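June 13, 2026
Teardown cell 2, Prandlow bench

Got the whole morning on the cell with no one else booked, so this is a long one. Pieter, Analyn: settings are at the bottom if you don't want the story.

Gripper first

The left finger had been sloppy all week. With the jaws closed you could rock the tip by hand and feel a click. I was expecting a worn pivot and had already talked myself into ordering a linkage set from Hestitz. Took the cover plate off and the pivot is fine! Two of the link screws had backed out, and one was turning freely in its hole. Pulled both, cleaned the old threadlocker out with a pick, put in fresh (the medium one, the red is in the drawer for a reason) and snugged them up a bit at a time, opening and closing the jaws by hand between turns. If you just crank them down the link binds at full open. Ask me how the first try went.

Closed the jaws on a feeler gauge afterward and the slop is gone. Really gone, it feels like a new tool. I put a paint mark across each screw head on the left side so next time we can see at a glance if one has walked. Right side still needs marks.

Zero and tool offset

With the screws out I assumed the tool offset was off too, so I redid it from scratch. Kristóf's four-pose routine still works well if you take the poses slowly. The old Z offset in the controller was 148 and I couldn't find who entered it or when, so I saved it under a comment line and wrote the new one next to it. Difference is small, but small is the whole game when you're coming down beside a socket.

Wrist camera was smeared. Lens cloth, no solvent. Then re-ran the focus check on the printed card and it passed on the first go.

Approach test on a real board

The dummy plate only tells you so much, so I put a desktop case in the fixture. Green board, memory slots already empty, processor still in the socket with some gray smudges on the heat spreader. The recipe asks the finger to come in from the open side and stop at the corner of the socket, where it will later go looking for the retention lever. The lever is on the far side from where the finger parks, so the path has to go around the bracket and not over it. I jogged the last stretch by hand at the slowest speed with my thumb on the stop.

The glare off the heat spreader is going to be a nuisance. It comes out as a bright white patch, and the socket finder likes bright white patches. Turning the ring light down helped more than any of the threshold fiddling I did. I left it at 68 in the recipe and the finder locked onto the bracket outline three times in a row, which made me very happy before lunch.

The other thing to watch is the wiring. There's a yellow-and-black cable curving across the case floor on the left, and the finger linkage is wide on that side. Honeylyn's idea of a soft clip on the fixture rail, to hold loose cables back before the arm moves at all, looks better every time I do this. Let's build it.

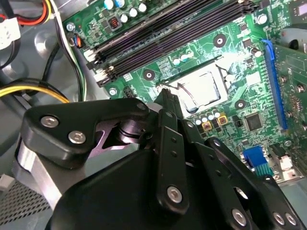
Settings as left

Jog speed limit: back to normal, please check before you trust me
Ring light: 68
Recipe: 207, saved as a copy, original untouched
Old Z offset: in the comment line, don't delete
Torque driver: top drawer, set for the link screws

Still to do

Paint marks on the right-hand link screws.
Grease for the wrist joint. We're on the last of the Wotia tube and I can't find the spare.
Cable clip, see above. Marisa has bar stock left over from the Buenaventura fixture.
Try the finder on a board with a dull heat spreader, to see if 68 is too dark for it.
Lever move at quarter speed. I want a second person at the cell for that one, so Monday if Kristóf is free.

Cycle counter read 791 when I shut down. Link screws get looked at again before the September service whatever the paint marks say.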